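Box and Tray: How Small Two-Part Packs Are Laid Out and Closed

October
By Zdenka Golob

Print this page | E-mail this page

4. Layout of the box and tray

4.1 What was set out

Section 3 dealt with the packs as they come from the supplier, still nested and stacked. This section deals with the same packs once they have been opened and put on a table, which is where most of the time goes. A two-part pack, as the term is used here, is a closed or partly closed box with an open tray of similar width. The two pieces may be sold as a set or matched later from loose stock. Both kinds were used, and the results are kept together except where the difference mattered.

The packs came under two names. Dravik packs have a stiff outer shell and a tray with a plain rim. Prudar packs have a thinner shell that gives a little when it is held by the long sides. Both were bought through the ordinary trade counter in Huvton and none were altered. Packs with a dent in the rim were taken out before the work began. A dent is easy to see on a dark rim when it is turned toward a window and hard to see when it is flat on the table, so each tray was checked on its edge first.

A layout was one placing of a box and a tray on the table, with a note of which way each long side pointed and how much clear surface lay between them. There were 1914 layouts in all. Of these, 1706 were kept for the tables in Section 5. The rest were dropped, mostly where the note was missing or the tray had been put down on its open side by mistake. An upside-down tray is a different problem and is left for later work.

4.2 Surface and color

All layouts were made on a white top. The reason was plain contrast. A dark rim on white shows its full outline, and the corners can be found without bending down to look. The pale inside of a tray does less well. Against a white top, under even light, the inside of the tray and the table are close enough in shade that the eye reads the rim as a thin dark outline with nothing in it. In the notes this came up as "looks like a hole". It did no harm to the work, though it did slow the reading of depth. People asked to say how deep a tray was from standing height nearly always guessed too shallow.

A dark top was tried for a short time and given up. The rim sank into it, and the tray then looked smaller than it was.

The top has to be bare near the pack. Early layouts had a spare lid or a roll of tape left beside the tray, and these got in the way of the long side when it was turned. After the first 11 layouts the loose items were moved to a shelf and the problem went away. Cutting mats were also left out. They have a printed grid, and a grid invites people to line things up with it, which would have spoiled the angles.

4.3 Angle

The tray was put down first, with its long side more or less along the table. The box was then put near it. In the plain layouts the two long sides ran the same way. In the angled layouts the box was turned so that its long side ran from the upper left toward the lower right as seen from the near edge, and the tray was left as it was.

The angled layouts are the more useful ones. Boxes on a real packing table are hardly ever square to the tray. They are put down in a hurry, or nudged by a sleeve, or slid off a pile, and they stop where they stop. A study that used only square layouts would say very little about what happens at the end of a shift. We kept both because the square ones give a base to compare with.

The gap was kept short. A box far away from its tray has to be carried, and by the time it arrives it has usually been turned the right way. A box that lies close has no room for this. It must be lifted, turned and lowered in one short move, over a rim that is already underneath. Figure 3 gives two views of a close layout. The box is held up near the tray in the first and lies on the table in the second.
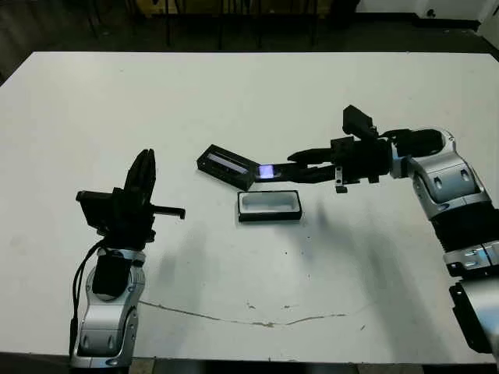

Figure 3. Black box and open tray at the white table.

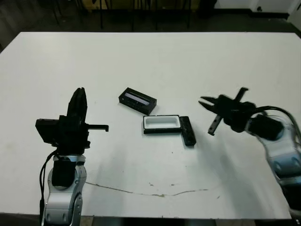 Tihomir Mladenović objected to this choice after reading an early draft, and said that a close gap favors a box with a firm shell and puts the thinner kind at a disadvantage before anything has been tried. A thin shell bends when it is turned in a small space, he wrote, and a bent side will catch on the rim whatever the angle. He would have used a wide gap for every layout and treated the short gap as a special case.

The point is a fair one, and the tables in Section 5 are split by shell for that reason. We kept the short gap as the main layout all the same. Packing tables are narrow, and the space between a box and its tray is seldom a matter of choice. Anyone who has closed packs for a few hours knows that the tray ends up right under the elbow and the boxes creep toward it.

4.4 Lifting the box

There are three common ways to take hold of a small rectangular box: by the two long sides, by the two short ends, or by one end only. The long sides give the firmest hold on a stiff shell. On a thin shell they press inward, and any window or opening in the top face makes this worse by taking away the part that would have held the sides apart. The short ends are better for thin shells but call for a wider reach. Holding one end only is quick and leaves the far end free to be guided down into the tray, but the free end tends to dip.

The dip matters more than we expected. When the far end is low, it meets the rim first, and the box then turns about that point – sometimes into the tray and sometimes out of it. With square layouts the far end nearly always met the rim along its whole width and slid in. With angled layouts one corner met the rim alone. A corner that lands on the rim stays there until the box is lifted again, and pressing on it will mark a Prudar shell.

Almost 700 of the kept layouts were angled ones with a hold at one end. They take up more of the tables than any other group, and the reader should bear this in mind when looking at the totals. The overall figures lean toward the harder case.

4.5 Fit

Box and tray are close in width by design. A tray much wider than its box would be easy to fill and would rattle on a shelf. A tight one stays shut in transit and is a nuisance to close. Dravik and Prudar have settled on much the same fit, with the Dravik rim slightly thicker. When the rim is thick the edge gives a clear stop, and a box that has missed the tray can be felt to have missed it. With a thin rim a box can be resting on the edge at one corner and still look closed from above.

For that reason a pack was never called closed on the view from above alone. It was looked at from the long side, at the height of the table, and any daylight between the box and the rim counted as open. A few people found this fussy. It did catch a good number of packs that would otherwise have gone down as closed, most of them in the Prudar group.

Side markings gave some trouble. Small marks or holes along the side of a shell make a useful guide to whether the box is level, as the row can be compared with the rim. They also draw the eye away from the corners. Packs with plain sides were read more slowly and, as far as we can judge, with the same number of mistakes.

4.6 Putting back

After each layout the pack was opened, the tray was put back on the table with its open side up, and the box was set down again at the next angle on the list. The list was shuffled each morning. Trays were swapped for fresh ones when the rim began to show wear, which happened sooner than the supplier had led us to think. Worn trays were kept, and a short note on the wear is given in the appendix under Golob.

The room was lit from above and the blinds stayed down until four in the afternoon. Layouts made after that hour have a mark in the list. Late sun crosses the table low and puts a shadow along one wall of the tray, and the depth guesses in 4.2 were noticeably better with the shadow than without it.

Reader comments

packroom_b
We close trays like these all day and the thin rim is exactly the trouble. Looking from the side is the only check worth doing. I'd like to see the same thing with a slightly chamfered rim, if anybody makes one.

Marrow Lane
Was the tray always on the near side of the box? I'm left-handed and I put the tray on the other side, and the corner that catches is a different one. I couldn't find this in Section 3 either.

T.
Agree with Mladenović about the gap. Splitting the tables by shell helps, but the wide layouts should be shown too, even if there are only a few of them.

gluepot
Good to see the note on white tops. We went over to a mid-gray mat last spring and the pale trays are much easier to see. The dark rims still show up fine on it.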